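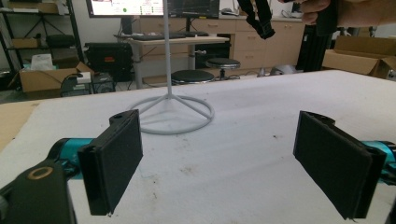 数据说明：Plulton 手持夹爪采集集（含故障记录）

一、这份说明写什么

本目录存放用手持夹爪在桌面上录制的操作片段，由 Flivadham 实验室采集，Adlow 组负责整理和复核。数据集共 1,975 段，其中 1,494 段可直接用于训练。其余片段或者受开度漂移故障影响，或者在复核时因别的原因被剔除。使用前请先读第三节和第四节。

二、采集条件

夹爪为双指结构，两侧各有一片黑色扁平指垫，相机随夹爪移动，画面下方始终能看到两指。桌面铺白色罩布，允许有褶皱和污点，不做后期处理。任务以立架和悬挂类物品为主：白色立杆配圆形底座，操作者把软质物品或带状物品挂上、取下，或者移动立架本身。

背景不清场。显示器、凳子、纸箱、柜子都可能入画，操作者或旁人的手也可能入画。做目标检测的使用者需要自行处理遮挡。

每段包含：
视频流
夹爪位姿
两指开度（毫米）
任务标签
复核标记

三、故障：开度读数漂移

现象：8 月的一批录制中，开度读数在连续使用后逐渐偏大。两指已经完全闭合，记录值仍停在几毫米。回放到机械臂上时，控制端认为还没有夹紧，继续加力，立杆被推歪，底座在罩布上滑动。有一次立架翻倒，碰到了旁边的急停线，机械臂停机，没有人受伤，设备没有损坏。

发现经过：周二下午回放第 130 段时首次触发力矩报警。当时按单次碰撞处理，清除报警后继续。后面几段又出现同样的报警，才停下来对照视频和读数。视频里指垫已经贴合，读数没有归零。

原因：编码器联轴处的紧定螺钉松动，夹爪每次快速闭合都会带来一点滑移。开机自检只检查有没有信号，不检查零点，所以没有拦住。另外，回放程序当时没有设置加力上限，读数错误直接变成了过大的夹持力。第二点是我们的疏漏，和硬件无关。

影响范围：确认受影响的有 33 段，drift 字段标为 1。这些片段的视频和位姿可以用，开度不能用。我们试过按视频反推开度，指垫有遮挡时误差太大，没有采用。

四、已做的修改

1. 紧定螺钉涂螺纹胶后重新拧紧，并画了对位线，每次开录前目视检查。
2. 每段开始和结束各做一次完全闭合，两次读数之差超过 0.5 毫米，该段自动进入待复核。
3. 回放程序加了夹持力上限，达到上限即松开并停止，不再自动重试。
4. 力矩报警改为必须填写原因才能清除，“碰撞”不再作为默认选项。
5. 急停线改走桌下。

旧片段没有首尾闭合动作，第 2 项对它们不适用，复核靠人工抽看，可能有漏标。

五、使用建议

只用视频和位姿的任务，可以保留 drift=1 的片段。凡是要用开度做监督信号或控制目标的，请过滤掉。加载脚本默认不过滤，需要加参数 --exclude-drift。

在实机上回放任何片段之前，先空载跑一遍，力上限按自己的夹爪重新设定，不要照搬配置文件里的数值。立架较轻，底座没有固定，回放时人手不要放在两指之间，也不要伸手去扶正在倾倒的立架。

六、已知问题

松动从哪一段开始，目前无法确定。第 130 段之前的片段抽查时未见异常，没有逐段核对。
有些片段里人手离夹爪很近，未单独标注。
Ásgeirsdóttir 标注工具导出的旧版标签中没有 drift 字段，读取时会被当作 0，请先升级标签文件再过滤。

七、反馈

发现漏标的片段，请在仓库提交问题，写明片段编号和出现异常的时间点，附上开度曲线截图。涉及实机报警的，请把控制端日志一并附上。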